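Keeping a White Table Clean
by Kadri Raudsepp

I have a white work table already 8 years, and many people ask me how it stays so light. My method is simple and it costs very little.

Every evening I wipe the top with a soft cloth, warm water and 2 drops of dish soap. After this I take a second cloth, only water, and then I dry. If you leave the soap on the table, it becomes sticky and the dust likes it very much. 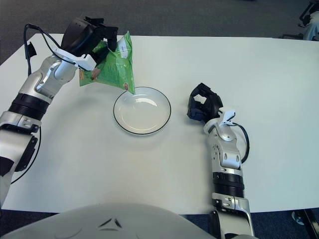
For pencil and shoe marks use baking soda mixed with a little water. Leave it for 10 minutes and rub softly in circles. Try first in a corner. My neighbor Jaanus did not try, and now he has a dull spot as big as a plate.

Coffee is more difficult. Wipe it immediately, also under the cup.

Do not forget the carpet near the table. Crumbs fall there when you wipe, so I always vacuum last. 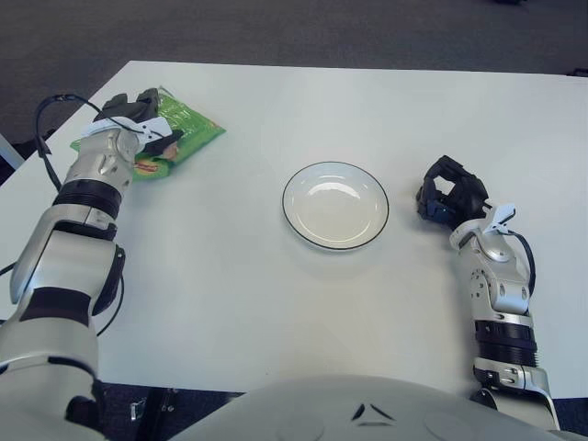
White table, dark gray carpet.

Ink from a ball pen I remove with rubbing alcohol on a cotton pad. Open the window before you begin.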